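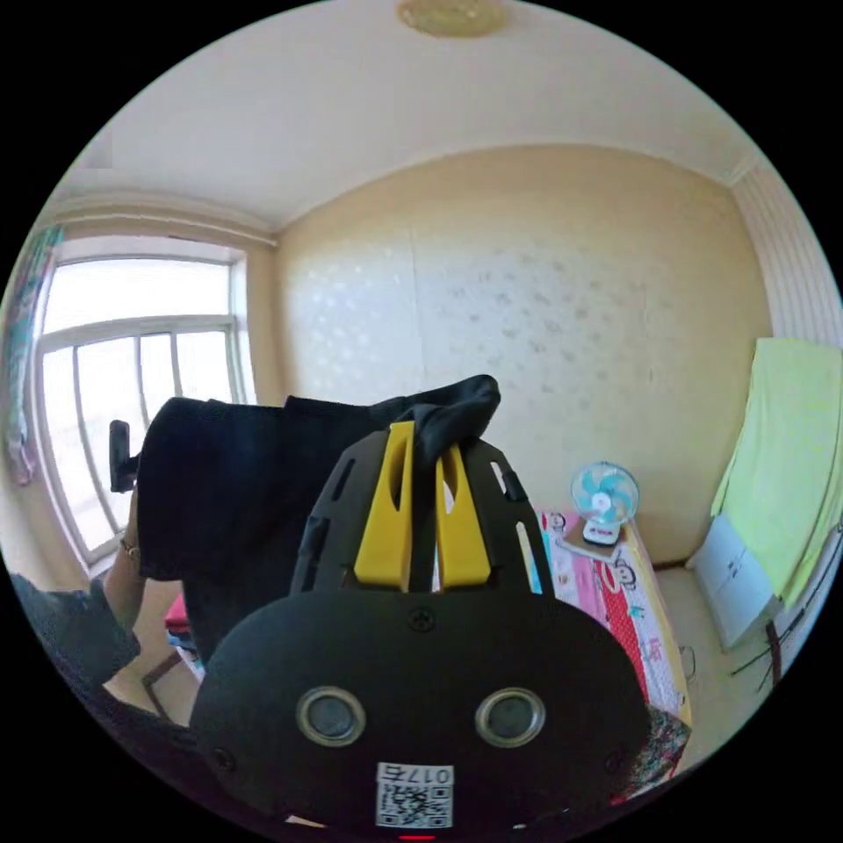
Moushumi Paul wondered whether we should fold the dark clothes at all or just hang the lot, and I have to say half the room sided with her! So that's item one of the Alville clothing swap minutes, 2026-04-10, typed up by me (Yae Takagi) with tea going cold.

We went back and forth and agreed: tops get folded, anything long goes on a hanger. Isamu is asking Virkley for 200 hangers – he thinks we need 500, we said no.

Black things get their own table, they got so mixed up in September.

Genji will bring 6 bins. Labels were left over for next time, and Shinji has the key.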